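Two arms, one bottle: Plilari's drinks cell gets its spring tune-up

The two-armed drinks cell at Jandano is back at work this month after a refit, and it's a joy to watch! Liyanage, the small workshop that looks after the cell, spent most of February on the grippers, going over the finger pads, the cable loops and the closing force on each arm.

Caps were the sticking point. One gripper has to hold a bottle still low down while the other takes the cap from above, and with too much squeeze at the bottom the plastic gives and the neck wanders. 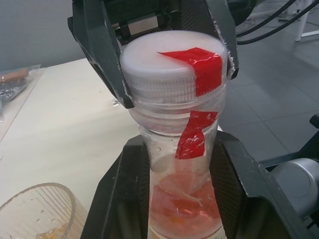
The team worked through 64 force settings before picking one, and the chosen value now sits in the cell's start-up file, Niltalico, so it loads every morning without anyone typing it in. Pads get a wipe after each session and a proper look every 40 hours, and worn ones are swapped in pairs (a new pad facing an old one pulls the cap sideways).

Cups are the other half of the job. They're lighter than bottles and much less forgiving, so both arms slow right down before they touch one.
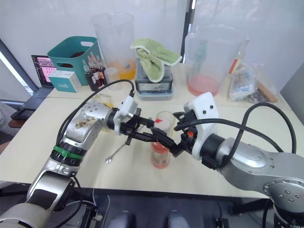

How often do the arms need to be lined up again?
Every seven days, or straight away if the table has been moved. Lining up means bringing both grippers to the same marked point and saving the new offset.

Cable checks come next on the list. Each loop needs enough slack for the wrist to turn fully, and the clips are tightened by hand.
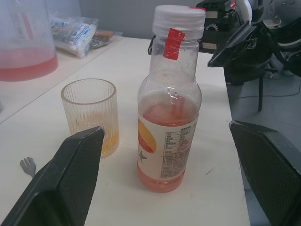
Plilari, which runs the cell, has logged 145 practice runs since the refit and wants to try taller bottles next. New finger pads with a softer face are already on order, and we can't wait to see them fitted.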